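Hand-held gripper dropping thin objects, pads gone ragged?

Workshop talk > Faults and failures

tinsnip_mo
Hello all, hope October is treating you kindly. I've been putting off writing this because I felt daft, but here goes. We're doing the bin and straw task with a pair of hand-held Fusbergs, and on run 407 the left one let go of the straw halfway to the bin. Fine, I thought, butter fingers. Then it happened again, and by teatime I'd logged 22 drops in 100 tries, when the week before I'd hardly had one!

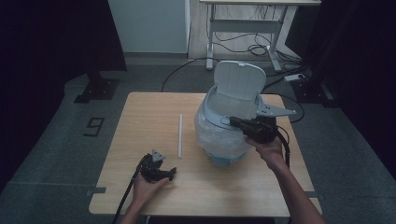

My first suspicion was the cable, as the encoder reading had gone jumpy on me once before. You've got one black cable trailing off each gripper, and with the left one running down past the corner of the table I wondered if it was catching and tugging the jaws open. So I taped it to my sleeve (very elegant) and had another go. Same drops.

Shiela Belmonte
Oh, you poor thing, I had weeks of this with mine. Have a good look at the pads before you touch anything electrical. Could you post a close-up of the fingers, jaws open?

tinsnip_mo
Of course, and thank you for being so quick!

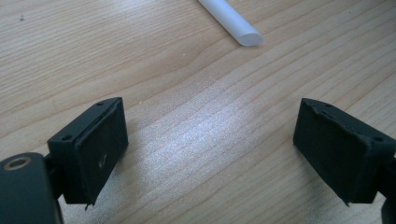
Both fingers open, white rod lying on the table. Ragged pad corners at the bottom.

Shiela Belmonte
There's your trouble, I'd say. The corner is fraying on both sides, and the top border on the right-hand pad is bunching up as well. A thin straw will roll straight off a ridge like that. I'd replace the pair, and I'd use the Avisska ones as they're a bit grippier.

bañez_bench
Sorry Shiela, I'm going to disagree, though nicely I hope. Worn pads give you a slow decline over months. Going from hardly any to 22 in a week smells like a loose pivot to me. Mine did precisely that and I wasted good money on pads before I thought to put a spanner on it.

Genalyn Lagman
Could be both, you know. Shut the jaws with nothing in them and look down at the join from behind. If the two pads meet evenly all the way down, I'd leave the pivots alone. And please keep your fingertips clear while you're at it, I've had a nasty pinch from a Sirkov doing this very check.

tinsnip_mo
Right, kettle on, and I've been through it on the other gripper first so I'd know what a good one feels like.
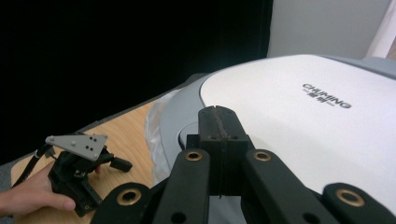
Then I did the left, and I'm afraid you're both going to be a little bit pleased. There was some play in one pivot, which I nipped up, and that took it down to nine drops in 100. New pads are ordered (part 738, if anyone needs it) and I'll run another 100 when they're on.

bañez_bench
Nine is still a lot, I'll give Shiela that. Put a dab of threadlock on that pivot or you'll be back here by Christmas.

Shiela Belmonte
I'll take half a win! Do clean the old glue off properly before the new ones go on, it's a miserable job but they lift at the corners otherwise.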